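The Arm Bench, Bay 3 at Hollthorpe Shed

Hello again! A lot of you asked for pictures after my last ramble, so I've finally put a few up. If you're new, this is my corner of the Hollthorpe shared workshop, where I've been turning a table into a place for an arm to practise picking things up and putting them together. I called the whole thing Randance one evening after too much tea and the name has stuck.

The idea is simple enough. I make chunky white parts, stick square black-and-white markers on them, and the software works out where each one is and which way it's facing. Then the arm goes and does something with them - or that's the plan. It all has to sit inside a low rail so that nothing wanders off over the edge when I get the speeds wrong (which I do, a lot).

The black top was my best decision so far. I started out on bare pine and the software kept seeing markers in the knots! The green backdrop went up soon after. It cost me next to nothing from the market and I only had to iron it twice.

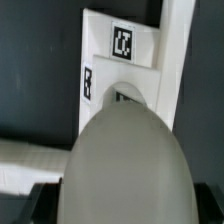
Close in, with the rounded grey fingertip right up at the arch.
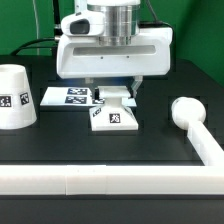
Gripper over the pedestal part, and the long jointed rail along the near side.

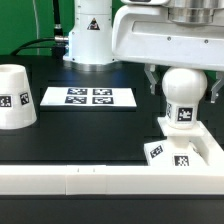

Fingers open either side of the ball-topped part. The cone's over on the left and the marker sheet is flat on the table.

Floarea Cârstea: Lovely to see it coming on. Are you still losing the markers when the part is turned away from you? I had no end of trouble with mine on the Escobar build until I put a second one round the side of everything. It's dull work sticking them on but I stopped shouting at the screen. Also, what size are you printing at? Mine are 40 mm and I wish I'd gone bigger.

Good question, and yes, I did exactly the same after reading your write-up! Side markers on nearly everything now. It still goes wrong at steep angles, when a square gets squashed down to a sliver and the software either gives up or makes a wild guess. I'm on 40 mm too for the big parts and smaller where there's no room. I might try a matt label next, as the shiny ones I bought first were hopeless under the bench lamp.

A few bits for anyone building something similar. The rail is made in pieces because my printer bed is only 310 mm across, and getting the joins to line up took me longer than the rest of the table put together. I sand the ends, push them up against a steel rule and leave them overnight. Stullex filament for all of it, the plain white, and I'm almost at the end of my third reel.

The calibration file lives on the shed computer under Randance, run 283 (please don't tidy it away, whoever did that last time). If you move the marker sheet, even a tiny bit, you'll need to run it again before you trust anything the arm tells you. I've put a pencil note by the switch as well.

Still on the list: tidier cables, a proper stop button I can reach from the stool, and a better way of telling the arm how hard to squeeze. I'm in on Tuesday evenings from seven if you want to come and have a go. Bring your own mug - the cupboard's been bare since November.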